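Clonden Open Bench

The Clonden Open Bench is a public demonstration of robotic handling held at the Figueroa Works in Ostton. It is run by Clonden, a training workshop for machine operators, and is open to anyone without charge. Visitors watch a single robot arm work at a table and may ask the operator to repeat or change a task. The event is held every July, and one additional session took place on 2024-02-29.

History

The Open Bench was started by Amparo Cabello, a former packaging line supervisor who joined Clonden as an instructor. Her first plan was for a lecture with recorded clips. The plan was dropped when the lecture room at Tullwood, where Clonden then had its classes, was closed for roof repairs, and the demonstration was given in a workroom instead. Cabello kept the format after the move to Ostton.

Early sessions were meant for people applying to Clonden's evening course. Attendance was later opened to the general public, and school groups now make up a large part of the audience. The most recent July event drew 667 visitors over two days. Most of them came in the afternoon, and the hours were extended the following year to ease the wait at the door.

Format

Visitors are admitted in groups of 11. Each group stays for one demonstration, which includes a short talk on safety, the handling work itself and time for questions. Children must stand with an adult. Flash photography is not allowed while the arm is in motion.

The arm is mounted above a light gray table and reaches down to it. Ordinary workshop and household items are used in place of specially made test pieces. Cabello has said that people follow the work more easily when they already know how an object feels in the hand. Items are set out by the operator before each group comes in, and the layout is changed during the day.
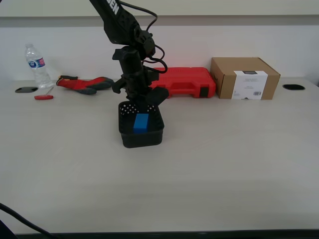 The gripper over a black basket holding a blue block. A work glove, a screwdriver and a red carrying case are also on the table.

Alcides Lopes has been the main operator since the second year. He explains each step aloud and stops when a visitor raises a hand. The talk covers how the fingers are lined up with an object, how far they should open and how much force is needed to hold something without marking it. Lopes usually leaves failed attempts in the demonstration and tries the same pick again from a different angle.

Gripping tasks

The program has four parts. The first deals with picking up objects from the open table, and the second with taking them out of a container. In the third part, visitors choose an item and say where it should be placed. The last part is about holding, and looks at how a flat-sided piece sits between two fingers.

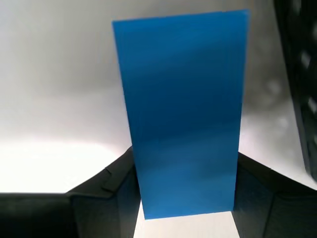 A piece held near one end can tilt when the arm moves, and Lopes varies the height of the grip to make the difference clear. He also asks visitors to guess which hold will last longest before the arm is moved across the table. Soft objects are treated separately, as they change shape under pressure and are harder to release in a set position.

The February session

The session in February was added for teachers and lasted 90 minutes. It used the same table and arm as the July event but left out the third part of the program. Teachers received a printed outline for classroom use, written by Cabello. A second edition of the outline, with a longer section on containers, is available from the Clonden office in Ostton.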